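Search this site Enter keyword Go

Nelta Reviewer Training Program
Progress report to the Tresard Fund, second reporting period
Prepared by Leonie Reuter, program lead

1. Status against plan

The second reporting period closed at the end of August. Work packages 1 and 2 are complete. Work package 3 (paired reviewing) is running to schedule. Work package 4 (editor feedback) started six weeks late and will finish inside the grant period without additional funds.

The program trains early-career researchers to referee manuscripts for the four journals published from Fernach. Each trainee completes the online module, reviews two archived manuscripts, and then writes one live review alongside an experienced referee. The live review goes to the handling editor under both names.

2. Enrollment and completion

Applications were taken from all departments at Fernach and from the partner group in Sauerland. We admitted 75 trainees, the number set in the grant agreement. Most have finished the online module. The Sauerland group began later in the period and is still working through the archived manuscripts.

Withdrawals were low and were mainly due to changes of post. Places that came free before the archived manuscript stage were offered to the waiting list. Places that came free after it were left open, as a trainee joining at that point would not have been matched to a senior referee in time.

3. Review archive

The training archive now holds 1446 anonymized reports, released by the journals with consent from authors and referees. Rainer Fuchs completed the anonymization check. Reports in which the referee could be identified from self-citation were removed. The remaining reports are tagged by study type, recommendation and length.

Tagging took longer than planned. The original scheme had separate tags for statistical comments and methods comments, and the two taggers did not apply them consistently. The tags were merged and the affected reports were redone. Agreement between taggers is now acceptable for teaching use. We would not recommend the archive for quantitative research on peer review in its present form.

4. Paired reviewing

Senior referees were asked to send their comments on a trainee's draft within ten days. Most did. Delays were concentrated in the two clinical journals, where the referees also carry the heaviest editorial load. Osvaldo Pagano has agreed to act as reserve referee for both titles until the end of the program.

Editors report that trainee drafts are thorough on presentation and references and weaker on study design. Common faults were:

- comments to the author that repeat the abstract at length
- requests for new experiments with no indication of whether they are essential
- a recommendation in the confidential note that does not match the tone of the comments to the author
- no statement on the adequacy of the sample size

The module has been revised to cover the third point, which was missing from the first version. A short worksheet on separating essential from optional requests is in draft - Reinhold Seidel is testing it with the Sauerland group.

5. Editor feedback form

The form was delayed by a change of manuscript system at two of the journals. It is now live at all four. Editors score each paired review on five items and may add free text. Returns are too few to report by item. A full table will be included in the final report.

6. Budget

Spending is within the approved lines. An underspend of 3000 euros on travel has arisen from moving the spring workshop online. We request permission to transfer this amount to copyediting of the trainee handbook. No other changes are requested.

7. Risks

The main risk is the supply of suitable live manuscripts. Submissions to the smallest journal fell in the summer, and several trainees are waiting for a paper in their field. If the wait continues, they will be offered a manuscript from a neighboring field with a specialist as senior referee. Leonie Tiedemann monitors the waiting list and reports to the program lead each month.

8. Next period

- complete all paired reviews
- publish the trainee handbook
- hold the closing workshop with editors
- agree on terms for access to the archive after the grant ends
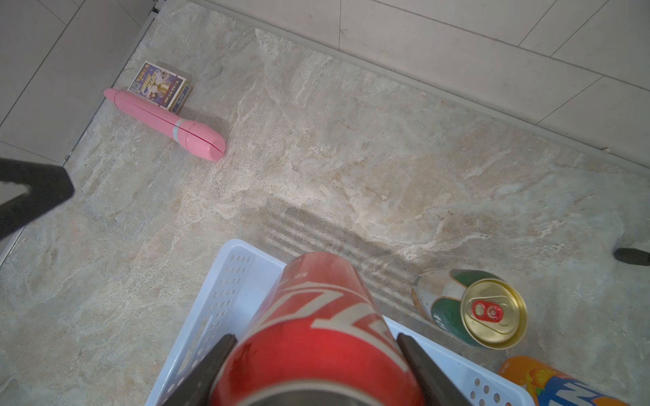
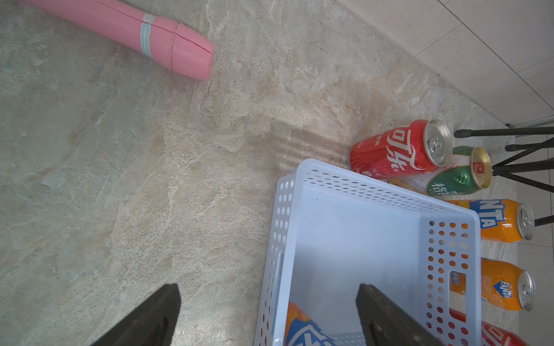
Red can between the gripper fingers (first picture); pink roll on the marble-patterned floor (second picture).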